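Elastic replacement in ruched waistbands, stitch-through vs. cased

Forum index > Alterations and Repair > Elastics and Notions

hemgauge
Posted 7:12 am
I have a stack of pull-on pants to re-elasticate and I want to settle on one method before I start. All of them have the factory finish where the elastic is stretched and sewn straight to the fabric, then turned and topstitched. The rubber has gone and the waists have grown. The cloth is fine.

Two options as I see it:

Option 1. Pick out everything, stretch new elastic in quarters, overlock to the raw edge, turn, topstitch under tension. Same as original.

Option 2. Pick out everything, press the top edge flat, sew a plain casing, thread the elastic through with a bodkin, close the gap.

Option 2 is faster for me but I've had casings roll. Elastic on hand is Clastix woven, 1 1/4 inch, and a part roll of Fliltel knitted in the same width. Opinions wanted on method and on which of the two elastics.

bobbin_tension
Posted 7:40 am
Option 1. A threaded elastic in a casing that width will twist the first time it goes through a dryer. You can tack it at the side seams and it will still twist between the tacks.

Use the woven. Knitted loses recovery when you stitch through it with a dense stitch. Woven loses some too, but less.

rufflefoot
Posted 8:05 am
Disagree on the elastic. Woven is stiffer, so it's better in a casing, where it resists rolling. For stitch-through you want knitted with a ballpoint needle, because the needle pushes between the loops. If you stitch through woven with a sharp you cut the rubber cords and you get the little white whiskers coming out of the face. I've pulled apart enough of them to be sure of that.

bobbin_tension
Posted 8:11 am
Nobody should be using a sharp on it in the first place. Ballpoint or stretch on both. With the right needle I don't get whiskers.

selvage_left
Posted 8:32 am
What did the elastic measure relaxed when it came out, compared to the fabric opening? You need that ratio more than you need a brand. If the factory went much tighter than 4 to 3 fabric to elastic, the ruching will be dense and a casing will feel bulky, since all that fabric has to gather up loose along the band.

hemgauge
Posted 9:20 am
Haven't opened one yet. I wanted to measure with the original still in, then again after. Relaxed waist on the first pair is 30 inches across the whole loop. I'd like to bring it to 27.

Sand-colored pair is first in the queue. The puckers in the band are close together and there is a line of stitching through them, so to selvage_left's point, I expect a fairly high ratio on this one.
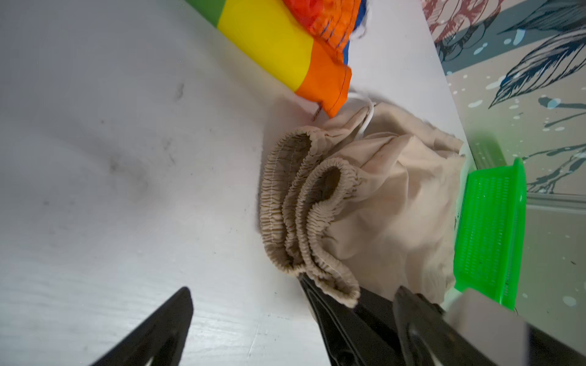 selvage_left
Posted 9:48 am
With gathers that close I would stay with stitch-through. The topstitching is what holds the puckers evenly spaced. Take it away and the fullness migrates to wherever the wearer grabs the band to pull them up, usually the two hips, and you have a flat front and bunched sides. You can put the rows back after threading, but at that point you are doing option 1 with extra steps.

rufflefoot
Posted 10:03 am
Threading first and then topstitching through the casing under tension is a perfectly good method. I use it on everything. The edge gets finished flat, which is easier to do neatly, and the elastic is only pierced by the topstitch rows and never by the overlocker. Fewer holes, better recovery.

Sequence:
Cut elastic to length plus 1/2 inch.
Sew casing 1/8 inch wider than the elastic, leave a 2 inch gap at center back.
Thread, overlap ends 1/2 inch, zigzag a box.
Close the gap.
Stretch the whole band hard several times to spread the gathers.
Pin at quarters through all layers.
Topstitch one or two rows, stretching flat between pins, stitch length 3.5.

That last row is the one that stops it rolling. One row down the middle is enough at 1 1/4.

bobbin_tension
Posted 10:15 am
1/8 over is too much if you're topstitching it afterward. The elastic floats and your row ends up off center on it. I'd go 1/16.

rufflefoot
Posted 10:19 am
At 1/16 you can't thread it without a fight, especially past the seam allowances.

bobbin_tension
Posted 10:22 am
Clip the allowances down inside the casing before you fold. Or fuse them flat with a scrap of web. I don't find it a fight.

tracingwheel
Posted 11:30 am
Data point on elastic recovery. I cut test strips last February from Clastix woven and from the Rana soft knit, stitched two rows at length 3 with a 75 stretch needle, and ran both through the wash with the household laundry for 15 cycles, tumble on medium. Starting length was 200 mm on each. Woven came back to 206. Knit came back to 211. Unstitched controls were 202 and 203. So stitching hurt both, and it hurt the knit more. I didn't test Fliltel.

rufflefoot
Posted 11:52 am
One strip of each? And were the strips sewn to fabric or bare?

tracingwheel
Posted 12:04 pm
One of each, bare. I know. It was enough for me to pick a roll.

rufflefoot
Posted 12:09 pm
Bare strips get stretched by the feed dogs in a way they don't when there's cloth on both sides. I'd want to see it repeated in a casing before I changed anything.

hemgauge
Posted 12:41 pm
Useful, thanks. 206 on 200 is 3 percent, so a 27 inch waist would go to a bit under 28. I can live with that, or cut it slightly short to begin with.

Second question. Picking out. Original is a chainstitch on at least some of these. Does anyone have a reliable way of finding the end that runs? I usually guess wrong and end up cutting every third stitch.

selvage_left
Posted 1:15 pm
Look at the looper side. It unravels from the end where sewing stopped. On a waistband the start and finish overlap, normally at center back, so cut inside the overlap and try each tail in turn. Pull the looper thread, leave the needle thread alone. If neither will go, it was locked with a backtack and you clip past that and try again.

bobbin_tension
Posted 1:33 pm
If there are several rows they were probably done on a multineedle in one pass, so they all stop at the same place. Find one and you've found the rest.

Press after picking, with steam, before you decide how deep to turn the casing. Cloth that has been gathered for years will measure short until it's flat.

kickpleat83
Posted 2:20 pm
Has anyone tried the Clarora non-roll in this application? It's the ribbed kind. I get asked for it and I'm not convinced.

rufflefoot
Posted 2:34 pm
Good in a plain casing with no topstitching. The ribs make the needle deflect and you get skipped stitches if you try to sew along it. Also scratchy against the skin if the fabric is thin.

hemgauge
Posted 4:50 pm
Plan for the first pair: woven, casing at 3/32 over to split the difference, allowances clipped, one center row at 3.5 with a 75 stretch. Second pair I'll do by the factory method with the same elastic and compare the two after some washes. Cutting at 26 3/4 plus overlap.

bobbin_tension
Posted 5:02 pm
Mark center back before you pick it out. On pull-ons with no label you'll be guessing otherwise, and the back rise isn't always obvious once the band is flat.

selvage_left
Posted 5:10 pm
Thread tack, no chalk. Chalk goes when you steam it.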